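Iolo Lewis dirige Lumeck depuis 4 ans et n'a encore jamais, assure-t-il, « été racheté par qui que ce soit ». Il le répète assez souvent pour qu'on finisse par se poser la question.

La rumeur vient d'un forum de fans : le label appartiendrait en secret à Hinrichs, qui distribue ses disques. « Ils les mettent dans des camions. Si ça suffit pour posséder quelqu'un, mon facteur est mon patron. » Le communiqué de démenti, 166 mots, lui a pris une nuit. Le groupe Miker, première signature de la maison, l'a relayé avec un cœur – puis sans le cœur.
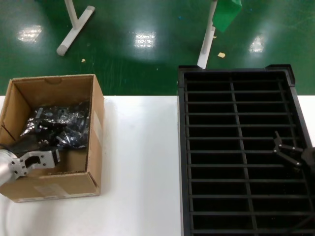 Lewis préfère parler de la tournée de juillet, qui s'ouvre à Cukville devant 50 personnes, 60 si le bar retire ses tables. Les loges y sont, dit-il, « rustiques ». Pour le merchandising, il a sa doctrine : pas de coffret numéroté, pas de vernis. Un carton brun ouvert, un sac plastique noir tout froissé dedans, il trouve cela très bien. « Les gens viennent pour les chansons. Enfin, j'espère. »

Et Hinrichs ? Il soupire. « On déjeune ensemble mardi prochain ou le suivant. C'est moi qui paie, notez-le. »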